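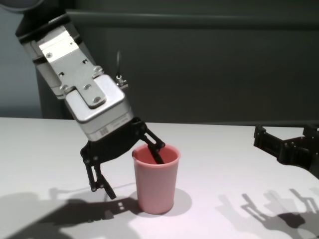
Drawing Metal, Week 6
Nistdale Evening Studio, notes by Si-woo Yook

Metal has no color of its own that you can trust, and that's the joy of it! A silver spoon in a green kitchen is mostly green. Students reach for a "silver" pencil and get a flat gray shape, when what the eye wants is a set of values in the right order with the right kind of edge between them. The kind of edge depends on the finish. Look at the flat plate of brushed aluminum and then at the boxy silver housing with its matte finish and rounded edges. Both are light, silvery metal, and I would draw them with completely different strokes. For brushed metal I pull long parallel lines and lift some of them out with an eraser. For matte I go small and soft, and let the tone turn slowly as it rounds an edge.

Three finishes to know

Polished. The surface acts as a mirror, so you are drawing the room. Edges between light and dark are hard, even where the form is curved. Put your darkest dark right up against the white of the paper -- this feels wrong every time and looks wonderful from across the room.

Brushed. Fine scratches all run one way, and the light smears out across them. Turn a brushed saucepan lid in your hand and watch the bright streak swing. Decide which way the grain goes before you lay down any tone at all.

Matte. The highlight is wide and dull. Most of the drawing lives in the middle grays, so save your 6B for the cast shadow and the seams.

Small parts

Screws, holes and rivets scare people, and they are such fun once you stop outlining them. A hole is a dark shape with a thin light rim on the side away from the light. A raised screw head is the other way around: light on the side facing the lamp, a sliver of shadow opposite. Squint first. If a screw vanishes when you squint, draw it faintly or leave it out.

Paper and pencils

We are using the Tustach smooth sheets again, 175 gsm. They take erasing well, but they do dent, so keep the first layer light. Bring an H, a 2B and a 6B, plus a kneaded eraser pulled to a point. Blending stumps are fine for matte surfaces. Please keep them away from your brushed ones -- you'll rub the grain right out.

For homework

Pick one metal thing from your kitchen and set it on a white surface, near a window. Draw it twice, same size, same pencils. In the first, draw what you see. In the second, change the finish: make the shiny ladle matte, or give the dull can a polish. The second is hard and I love what comes back from it.

If you have Pascu's book from the reading list, the chapter on household tin has a lovely teapot study to copy. Look at how late the highlights go in.

Next week is glass. Bring a jar, label soaked off.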